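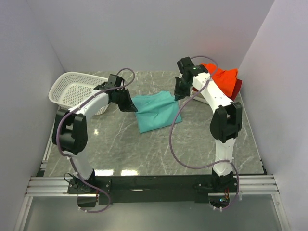 Kakov Jersey Work Shirt

Product details

The Kakov is a long-sleeve work shirt in midweight cotton jersey, cut straight through the body with a little extra room across the shoulders. It is made for shop floors, kitchens, print rooms and anywhere else a woven shirt feels stiff by lunchtime. Sold singly or in packs of 6.

Fabric: 100% combed cotton, 200 gsm
Fit: regular, unisex
Sizes: XS to 3XL
Collar: ribbed crew neck
Cuffs: ribbed, 6 cm
Hem: straight, twin-needle stitched
Colors: teal, charcoal, brick, off-white
Minimum order for custom colors: 400 pieces

The fabric

We knit the jersey at our Plostau mill and dye it in the piece before cutting. Garments from one dye lot match each other closely. Garments from different lots may not, so if you are outfitting a whole crew, order everything at once and tell us in the order notes. Teal and brick show lot differences more than the other two.

The cloth is preshrunk. Expect up to 3% more in length after the first few hot washes and very little after that. Zoila Cuadros, who runs our wash testing, recommends going up a size only if you plan to tumble dry on high.

Care

Machine wash warm with similar colors. Wash teal and brick separately the first time. Tumble dry low or line dry in the shade. Do not bleach. Iron inside out if the shirt has a print.

To fold for a shelf or locker, lay the shirt face down, smooth it from the collar toward the hem, bring the sides in and fold up in thirds.

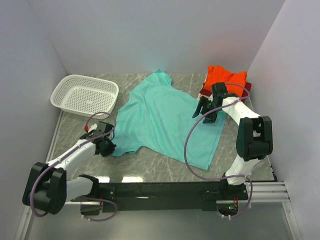 Jersey stretches on a hanger, especially when damp, and the shoulders will show it. Folded storage keeps the neckline in shape longer. Heavy stacks are fine.

Printing and embroidery

Screen print, transfer and embroidery are all available. The front print area is 30 by 35 cm on sizes M and up, slightly smaller on XS and S. For embroidery we use a soft backing that can be trimmed close. Send artwork to Faizal Nair in the Cuervo office – vector files, please, with thread or ink colors marked. Samples take two weeks.

Ordering

Stock colors ship within three working days. Orders over 200 pieces ship from the Prostinov warehouse and may arrive in more than one box. Custom colors take eight weeks from approval of the dye sample, longer for orders placed in November.

Unworn, unprinted shirts can be returned within 30 days. Printed and embroidered shirts cannot be returned unless the fault is ours.

See also: Kakov Short Sleeve, Kakov Apron, Kakov Heavy Jersey (280 gsm)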